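Home | Topics | Ask | Unanswered | Members | Log in

Automation & Equipment > Buying and Budgeting

Budget lines for a two-arm bench cell, food handling trials

Posted May 26, 2022
12 replies hidden by filter — 34 followers — 3 shares

jullia_pm

I have been asked to put together a purchase request for a two-arm manipulation cell. The work is pick and place of bakery items into and out of boxes and trays, at trial scale only. No product that we handle goes back into sale. The arms would be run by an operator at first, recording demonstrations, and later under a trained policy if the first phase gives usable results.

What I have so far:

Two six-axis collaborative arms, 5 kg class, with controllers. Quoted by Sterncombe, price held until the end of the quarter.

Two two-finger electric adaptive grippers. Quoted separately by Triantafyllou.

One workstation, which we already own.

The arms and grippers are settled. My problem is everything else. The request form has one line called "installation and sundries" and my predecessor put 3000 on it for a single-arm cell, in dollars. My manager wants to know if the same number will do for two arms. I said I would find out before signing it.

Specific points I can't resolve from the data sheets:

Whether the gripper cables should be bought as spares now or when one fails.

Whether we need a proper fixture table, or whether a marked-out area is enough for trial work.

How much to allow for objects and props. This sounds minor, but somebody has to buy the rolls.

Whether spare fingertips belong under equipment or consumables. Our finance people treat these differently, and consumables can be topped up mid-year while equipment can't.

The space is 12 by 14 feet, with a level floor and two separate circuits. There is no compressed air, so vacuum tooling is out for this round. The request is reviewed once, and the next window is in January.

Would appreciate figures from anyone who has paid the invoices.

Share | Follow | Report

Sorted by: most helpful

Charalambos Psarras

3000 will not cover it. I ran the purchasing for a two-arm cell doing similar work and our sundries line closed above 4000, with nothing on it that I would call a luxury. Break the line up before you submit. A reviewer will cut a lump sum in half without thinking, and is much slower to cut a part with a part number.

Going through your points in the order you gave them.

Cables. Buy one spare gripper cable per arm with the original order. The cable is the part that flexes on every cycle and it runs the full length of the arm if the gripper connects back to the controller and not at the wrist. Lead time on ours was five weeks when ordered alone. Put the spares on the gripper quote so they ship together and fall under the same purchase order. Check the connector type against your arm's tool flange first. Some gripper vendors sell a wrist kit that shortens the run, but the kit is specific to the arm model and can't be returned once opened.

Cable dressing. This is missing from your list and people always forget it. Hook-and-loop straps, braided sleeve, and a few hours of somebody's time to route it all and then drive each arm through its full range to look for snags. The parts are cheap. Allow 50 per arm and a half day of labor. Leave slack at the elbow and the wrist, and don't strap across a joint. Expect to redo the dressing after the first week of running, when you find out which poses your operators prefer.

Fixture table. For trial work where the object positions are varied on purpose, a marked-out area does the job and a fixture table gets in the way. Painter's tape in a grid is sufficient. It gives the operator a way to reset the objects to a known cell between runs, and you can write the cell down in the log. Measure the first two lines off the arm bases and everything else off those. Replace the tape when the edges lift. If you later move to fixed positions with a tolerance under a few millimeters, buy the table then, with dowel holes.

The surface under the tape needs more thought than the tape. Go for something matte and mid to dark in tone, so a pale product stands out from it. Bakery items shed crumbs and glaze, so it should also wipe clean without taking the grid up with it. Budget for enough material to replace it once.

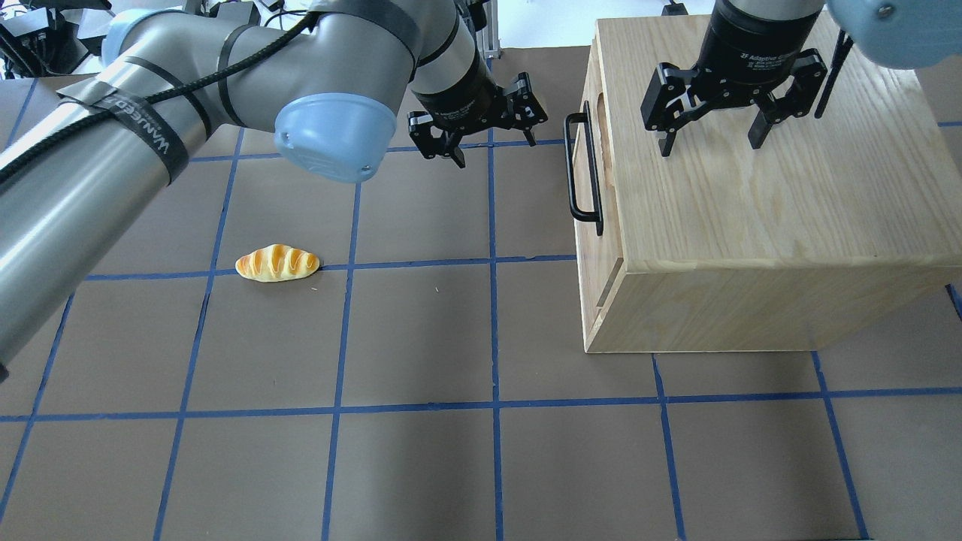 Left gripper open over the taped floor, right gripper over the box, one roll out.

Boxes. Use rigid ones with a handle, and wood if you can get it, as cardboard changes shape over a few hundred runs and then your early data and your late data don't match. Buy the handles and the boxes as separate items if your shop can drill. Before you order in quantity, check the gap behind the handle against the thickness of your finger, including the pad. Catalog drawings of cabinet pulls give the center-to-center distance of the posts and frequently leave out the clearance. An oval hand hole in the side is a useful second grasp to have available, but the finger has to clear the panel thickness as well as the opening, so take a sample to the gripper and try it by hand with the power off.

Fingertips. Argue for consumables. The finger linkage is equipment, the pad is a wear part. If the vendor lists them together under one number, ask Triantafyllou or whoever is quoting to split the line. They will do it if you ask before the order and generally won't after. Two sets per gripper for the first year.

Props. Decide early between real product and replicas. Real rolls vary, which you want, and dry out, which you may or may not want. Replicas are repeatable but the friction is wrong and they don't compress the same way. We used both, logged separately. Real product was a weekly cost that came out of consumables and was too small to argue over. Replicas were a one-time cost.

Two more lines you don't have:

Mounting. Your arms need something heavy to be bolted to, and two arms mean two stands or one shared base. A shared base costs more and saves you the realignment every time somebody leans on a stand. Get the floor loading from the building people in writing.

Safety assessment. Collaborative does not mean exempt. Two arms with overlapping reach can trap a hand between them even if each one is within its own force limit, and an assessor will want to see that pair treated as a single cell. Ask for a quote now. In our case it was the largest item on the sundries line, and the one we had left blank.

Helpful (41) | Comment (3) | Share

bench_level

Mostly agree with the above but I would question the shared base for a space that size. We have a 12 foot bay and a shared base left us unable to get a cart past it. Two separate stands with floor anchors, realign when needed, takes ten minutes with a pointer and a plate. The base was the more expensive mistake.

Also on spares, add one set of the plastic joint caps to the arm order if Sterncombe will sell them loose. They get knocked when two arms share a workspace, and ours came in only as part of a service kit.

Regarding your finance question: where I work anything under a set price is a consumable no matter what it does. Look up your threshold before you write the justification. It may save you the argument.

Helpful (17) | Comment (1) | Share

R. at Povamel

why not rent. we rented for the trial phase, arms and grippers both, one invoice per month and no equipment request at all. when the trial ends you send it back or convert. downside is you can't drill or modify anything, and the wear parts were still on us. read the damage terms, crumbs inside a gripper counted as contamination on ours and we paid for a cleaning

Helpful (6) | Comment (2) | Share

jullia_pm

Thank you. I have split the line into nine items and asked for the assessment quote. Renting is not possible for us because the funding is capital only, but I will keep it in mind for the second phase. Sterncombe will sell the caps loose with a minimum of six.

One follow-up for Charalambos Psarras: was the half day of labor for cable dressing per arm or for both?

Helpful (2) | Share

Charalambos Psarras

Both arms, one technician who had done it before. Allow a full day if it is the first time. The second arm goes faster if you photograph the first one at each strap and copy it in mirror image, but check the direction of the wrist rotation before you copy the slack. Ours was mirrored at the base and identical at the wrist, and the second sleeve had to come off and go on again.

Helpful (9) | Share

Related topics: Gripper payload vs. arm payload | Replica food suppliers | Floor anchors in leased buildings

Back to top | Next topic | Previous topic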